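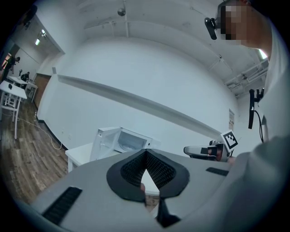 Page 3 of 23

Onora Home & Kitchen Board > Appliances > Microwave and chest freezer in the same room, what am I missing?

coldsnap_kel wrote:
OK, update time, and thank you to everybody who answered on the last page. The microwave is on the white table for now and I'm pretty happy with it there. The door opens to the left, so my landing spot has to be on the right, and of course I'd planned the whole thing the other way around. I had the cutting board and the plates on the left! Every time I took something out I had to reach around the door with a hot bowl. I moved the plates yesterday and it's already so much better.

Still open questions: do I keep the table, or get something deeper? And where do I thaw things?

brinebucket wrote:
I said this on page 1 and I'll say it again. Put the microwave on top of the freezer and get the table out of there. You'd get half the room back. I had my old Masteck on a chest freezer for years and never had a problem.

tupperlid wrote:
brinebucket, how did you open the freezer??

brinebucket wrote:
Lifted the microwave off. It isn't heavy.

tupperlid wrote:
Every single time you wanted peas?

brinebucket wrote:
I don't like peas.

ham_and_rye wrote:
Please don't put a microwave on a chest freezer lid. Besides the lifting, a lot of those lids aren't made to hold weight, and if yours starts to sag in the middle the gasket quits sealing and you get a ring of frost. Check your manual, it will probably tell you not to store stuff up there. My Jekard's manual does, in bold.

Kel, I'd keep the table if it doesn't wobble. Set a full glass of water on it, slam the microwave door and see what the water does.

coldsnap_kel wrote:
Did the water glass thing! Some ripples, no spill. I folded up a piece of cardboard under one leg and now there's hardly anything. So the table stays, sorry brine.

The other thing I wanted to bring up is cleaning behind and under the turntable, because I'd never taken the glass plate out of a microwave before this one (I know, I know). There was a whole popcorn situation going on under my last one when I finally gave it away. This time I'm doing it every week. Plate and roller ring in the sink, damp cloth around the inside, then I leave the door wide open for a bit so it airs out.
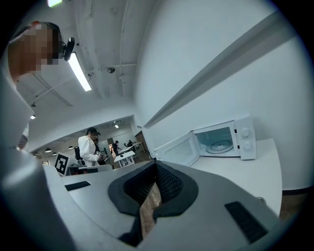

And then I wipe the door last, with the edge where it meets the body, which gets greasier than I ever would have guessed. A bowl of water with lemon slices for three minutes loosens up the worst of it. My question is whether leaving the door open is bad for anything. The light, maybe?

ham_and_rye wrote:
Some of them keep the light on as long as the door's open, so I'd set a timer for ten minutes and call it good. Otherwise no, airing it out is fine.

oldstovepipe wrote:
Lemon is a waste of a lemon. White vinegar, one spoonful in a cup of water. Same result and you can still make a pie.

tupperlid wrote:
Vinegar makes my whole place smell like Easter eggs. Team lemon.

oldstovepipe wrote:
It's gone in half an hour if you open a window.

coldsnap_kel wrote:
I'll try both and report back, haha.

Now the freezer. I'm coming off an upright, so a chest is new to me, and what I wasn't ready for is the bending. You really have to get over the thing and go in with both arms, and if what you want is in the back corner you're practically hugging it. I'm 5'3" and the bottom layer is a stretch.
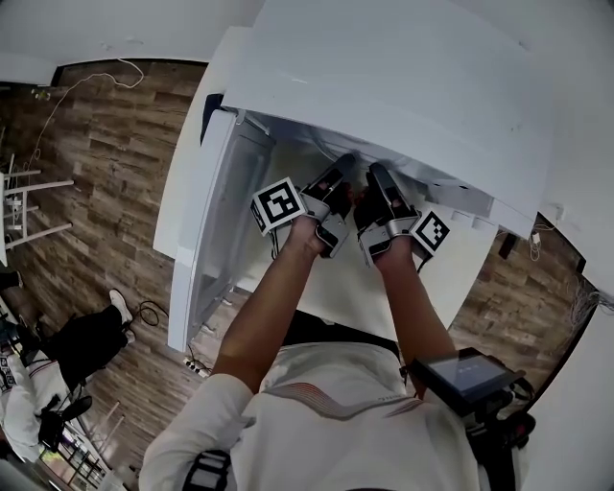
So I need some kind of system before I load it up, otherwise I know exactly what'll happen: I'll throw everything in on top of everything else and eat nothing but the top layer until September. Baskets? Bags? Bins from the dollar store? Does anybody use those reusable grocery bags with the handles?

tupperlid wrote:
Grocery bags with handles, yes!! One bag for chicken, one for bread, one for vegetables, one for "soup and mystery." Handles up. You grab the handle and lift out the whole bag and set it on the table, find your thing, and drop it back in. I use a different color for each so I don't have to read anything while the cold air pours out on my feet.

brinebucket wrote:
Bags slump. In a month you've got a pile of bags instead of a pile of food. Square bins, the stackable kind with holes in the sides. Walczak has them over by the paint for some reason. I paid less for a stack of bins than I would've for one replacement basket, and the basket was from the manufacturer and didn't even fit right.

tupperlid wrote:
Bins waste the corners, though.

brinebucket wrote:
Then put the ice packs in the corners.

ham_and_rye wrote:
Going to side with brine on this one, which doesn't happen much. Bins on the bottom with things you won't need for a while, bags on top if you like bags. And tape a list to the wall. Cross things off when you take them out. Mine's a mess, but at least I know there's a ham down there.

coldsnap_kel wrote:
Bins on the bottom, bags on top, I can live with that. What about thawing? I've been doing everything on the defrost setting and the edges of the ground beef go gray while the middle's still a rock.

oldstovepipe wrote:
Freeze it flat. Put the beef in a zip bag, push it down until it's thin as a paperback, and freeze it lying down. It thaws evenly and it files upright in one of those bins like records. Flip it halfway through in the microwave and use a lower power than you think you need.

tupperlid wrote:
Or in the fridge overnight, if you're the kind of person who knows what's for dinner tomorrow. I'm not.

coldsnap_kel wrote:
Flat! OK, doing that tonight with the family pack. Anybody know if the Walczak in Onora is open past 8?

brinebucket wrote:
Till 9. Take the bins from the back of the stack, the front ones are all cracked.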